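4.2 Things that stay and things that pass through

In the previous section we described the tables by their size and by their distance to the nearest storage. Now we turn to what is lying on them. In our material, 49 of the 68 tables were used for more than one kind of work, and in most of these places the second kind came later and had no storage planned for it. The person simply put the new things where there was still room.

We use two terms for the objects, which we take from the earlier room studies of Effiong. A "resident" object has its place at the table and is kept there between tasks. A "passing" object is brought for one task and goes away with it. The difference is not always easy to observe. A roll of tape, for example, may hang in a basket as a resident and then lie on the table for so long that the user begins to treat the table as its place. We coded such an object by the answer of the user, and when the user was not sure, Osaze Effiong and Tullio Zuccaro coded it separately and then compared.

The table at Trurnside is a useful case, as the two kinds of work there have almost nothing in common. One is small electrical work with cables and connectors. The other is putting baked goods into paper bags for giving.

Figure 6. Table at Trurnside, with the hanging baskets, the bread tray and the gift bag.

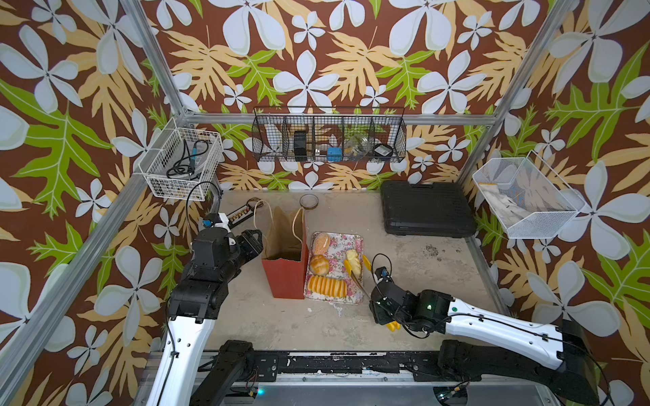
Wall storage takes the resident objects first. This was the case in nearly all the places with mixed use, and we think the reason is simple: a basket is within reach and takes nothing from the surface. At Trurnside the soldering iron and its coiled cables are in the white wire basket on the left, and the long black basket at the back is divided, so that the tape and the glass jar each have a part of it (Figure 6). The passing objects, which are the paper bag and the tray with the bread, stand in the open on the surface. No basket is given to them. When we asked users whether they would like one, the usual answer was that food should not hang on a wall near tools, and this opinion was strong also among the users who let food and tools share a surface without worry.

A third group makes the coding harder. These are objects which belong to the resident work but rest on the surface, usually near the back wall, because they are too large, too stiff or too often in use to go up. We call them "settled" objects. The typical settled object has a cable. A parallel charging board with its wires looping out at one side is a good example – it could stand in a basket, but then the plug would have to be pulled out from the other cables each time. Flat things like this also keep more of the surface than their own size, as the user leaves free also the place where the wire is lying.

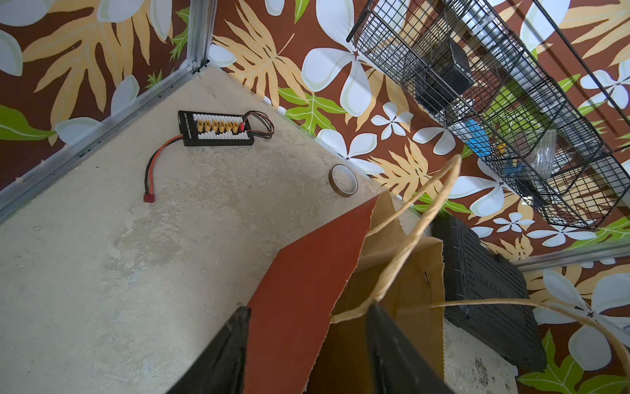
4.3 The free middle

The users clear the middle of the table and not the whole table. We noted this in over 30 places, and it was the same in the Terik rooms, which have deep tables, and in the Rorwood rooms, where the tables are much narrower. Settled objects are pushed toward the walls and the corners. The middle becomes free, and the next task begins there.

For packing, the size of this middle is important in a particular way. The bag needs little ground when it stands, but it needs free air above it, and the hand must come in from the top. The handles can also be in the way if they fall back over the opening. The tray is the opposite: it is low and wide and 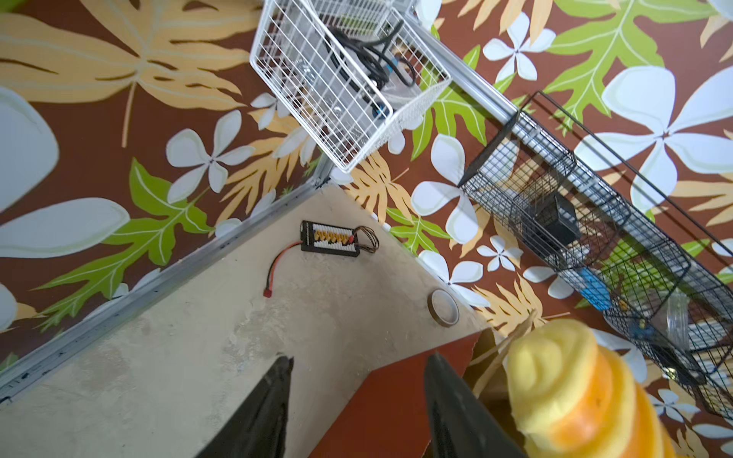

it can be put at an angle when there is not enough room to lay it straight. We believe that this is why users place the bag first and let the tray take what remains beside it.

The shape of the baked goods has its influence too. A round bun can be lifted from any side, so its neighbors do not matter very much. A long or sliced piece is more demanding, and users told us that they prefer to place it near the border of the tray. In the Oyewole kitchen, where packing is the only work, the long pieces had a tray of their own.

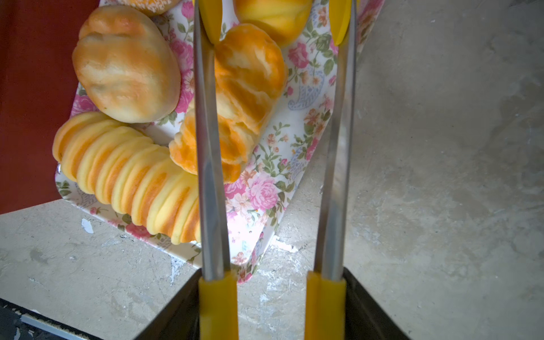

In mixed places a second tray was rare, and all the pieces shared one. We observed 15 packing tasks of this type, and the order of packing followed the tray more than it followed the bag: the near pieces went first, also when a heavier piece at the far side should have been at the bottom. Two users then took everything out and started again. The others accepted the order, and one of them told us that a soft roll under a loaf is only a problem if the bag has to travel far. We return to the question of order in Section 5, together with the July visits.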